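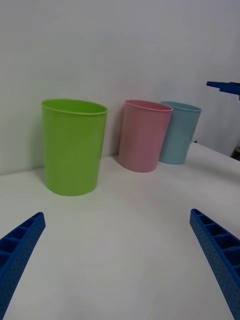

Green, pink and blue against the wall

Plastic cups: keep them in a row or stack them?
Forum: Kitchen and Dining > Storage

tallowbrook
9 February 2025
We have three plastic cups that get used all day, a lime green, a pale pink and a light blue. They live on the white table against the wall, standing open side up. My sister says they should be nested in the cabinet. I like them out where the kids can grab their own color. The Hepburn shelf over the sink is full so that isn't an option. What do other people do?

mudroom_7
Stack them. Three cups take up the space of one that way. I had a row like that on my counter until August and I was always moving it to wipe.

Leire Sarmiento
I would leave them out but upside down on a cloth. Open side up they collect dust, and if you cook in the same room they collect grease too.

tallowbrook
Upside down on a cloth I tried. The cloth stays damp and the rims smell. They get used often enough that I don't think dust is a problem.

okra910
Disagree with stacking. Tapered plastic cups stick together if you put them away even a little wet. I had two Vunance tumblers jam so tight I cracked one getting them apart. Standing in a row is fine, just give them some space. Your pink and blue are right up against each other.

mudroom_7
That happens if you don't dry them. Dry them and it doesn't happen.

okra910
I have three kids. Nothing in this house gets dried.
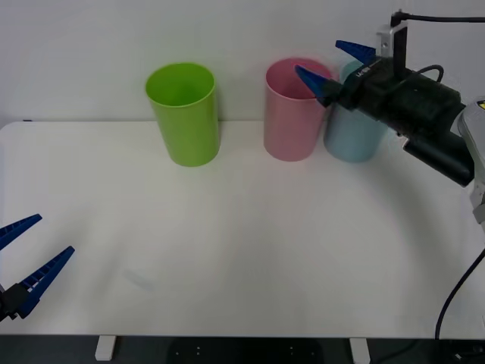 Photo: tallowbrook

tallowbrook
Another view of the table. The green one has a gap next to it, and the pink and blue are close together. The row is near the back so there is room to work in front. I could slide the blue one over.

Leire Sarmiento
I'd move it. Also pull the whole row forward a couple of inches. If they sit near a wall people bump the cup into it when they put it back, and on a white wall you end up with marks. Ours had a line of them at rim height and I had to repaint.

tallowbrook
No marks that I've noticed but I'll check when I wipe down.

pinegrove265
Get a small tray with a raised edge. We use one from Nusari. You lift the whole thing to wipe the table and put it back. It holds four cups but three fit better.

mudroom_7
A tray is one more thing to wash.

pinegrove265
I wash it every 2 weeks. It takes a minute.

okra910
Tray works. Skip the Ekum one with the pegs, the pegs were too thick for our cups and they wobbled.

tallowbrook
I'll try a tray first. If it gets in the way I'll clear a spot in the cabinet and tell my sister she was right. Does the Nusari one have a flat bottom or ridges?

pinegrove265
Flat. Ours slid a bit on a smooth table so I put felt dots under the corners.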